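Brestia Community Band Forum > Composers' Corner > Dullex call for short pieces, anyone entering?

valvetrombone_79
So the Dullex Hall people finally put up the call for opening pieces. Brass and percussion, max two minutes, any age, any experience. Winner gets played at the September concert plus $300. Has anyone here entered one of these before? I have half a thing written for my quintet that could be stretched out, but the percussion part scares me. Also the rules say "full score and parts" and I've never made parts for 18 players in my life.

Fee is zero which is nice. Deadline is Saturday at noon. Yes I know.

lowbrass_lama
Entered last time. Didn't place. Two things from that round. They want a concert pitch score, NOT transposed, and they will bounce it if you get that wrong. And the playback file is optional but everybody sends one.

I'm doing a new one this year, mostly at the kitchen table after groceries are in. Eight bars so far, going great lol

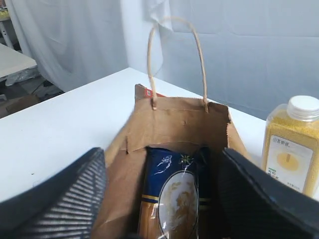

Nafula Mrema: concert pitch score is what it said last year, this year's PDF says transposed, page 2, near the bottom. Please check before you go redoing all your horn parts.

lowbrass_lama
Ugh. Ok just looked, she's right. Transposed score. Ignore me on that one. Glad I only had eight bars.

mutes_and_mallets
Can I be the grump here. $300 for a fully engraved score, 18 parts, and they keep the right to record it? The recording line is in the small print. They had 2,000 people at the last concert, paying people. I'm not saying don't enter. I'm saying read the thing.

valvetrombone_79
It says they can record it for archive. I don't mind archive.

mutes_and_mallets
"archive and promotional use." Promotional could be anything. Ask them to define it, in an email, so you have it written down.

Nafula Mrema
You keep the copyright though. That's in the same paragraph. I've seen way worse, there was one a few years back that wanted the whole copyright AND an entry fee. For a two minute piece by an amateur I think it's fair. Getting a live read by a decent brass section is worth more to me than the check.

mutes_and_mallets
Agree to disagree. "Exposure" has never paid for my sticks.

lowbrass_lama
Back to the music if we can. Percussion list for anybody who hasn't opened the PDF: timpani (three drums), snare, bass drum, cymbals, glock. Three players total. No chimes. I had chimes in. Took em out last night and the ending sounds thin now so I moved that line to glock and first trumpet in octaves, sort of works.

Still a bag and a milk carton on the table and I started on page layout at 11 pm which was dumb.

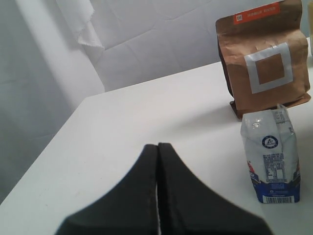 Do the trumpets have to be B flat? They can be anything the player can reasonably bring, but the call lists four B flat trumpets, so write for those and put it in the notes if you want a flugel.

Copied that from my own email to the office btw, they answer fast. Ask for the music desk and not tickets.

oldcornet
Cornets get no love. Four trumpets four horns, three trombones, two euphs, two tubas, three perc. I make that 18 and not a cornet in there. Typical.

Anyway advice from someone who has sat in the section for these reads: leave us somewhere to breathe. Every year there's one that starts on a high B flat and stays there for two minutes. Nobody's lip wants that at the top of a concert. Put your big tune in the horns first, let the trumpets come in on the second go. Also rests!! Fanfares are allowed to have rests.

valvetrombone_79
Guilty. Mine starts on the high B flat. Will drop it a third.

What are people using for notation? I've been on Nesura since it was free but the part extraction keeps eating my cue notes. Spent an hour on it this morning, ended up with a second euphonium part that's just a title and 64 empty bars. 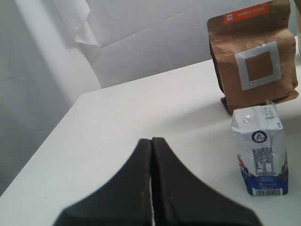 So I reopened the score, pasted the euph line from scratch into a new file and it extracted fine. No idea why. Might be the hidden staves? If anybody knows a setting for this please say, I don't want to do it for every part.

Nafula Mrema
Hidden staves, yes. Unhide everything first, save, close, open, then extract. Then check the multi rests, it breaks them at rehearsal letters but not at double bars. I do Opoku for layout after that. Costs money but the page turns come out right.

mutes_and_mallets
Opoku is overkill for two minutes of music. One page per part. Print it, look at it from standing distance, if you can't read it make it bigger. Done.

Nafula Mrema
Not for the timp part it isn't, if you write tuning changes in properly. Mine ran to two pages.

mutes_and_mallets
Two pages of timp in a two minute piece! As the guy who might be playing it, please no.

lowbrass_lama
You two lol

Update, it's at 41 bars and has an ending. Glock line stays. Not thrilled with the middle but I'm stopping there because I'll only make it worse. Living on snacks till the parts are out.

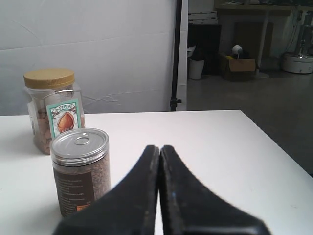 Provisions, parts night

oldcornet
Good for you. Post the pdf after the deadline, would like to see it. Don't forget the program note, 79 words max, they do count.

valvetrombone_79
Wait there's a program note??

oldcornet
Page 3.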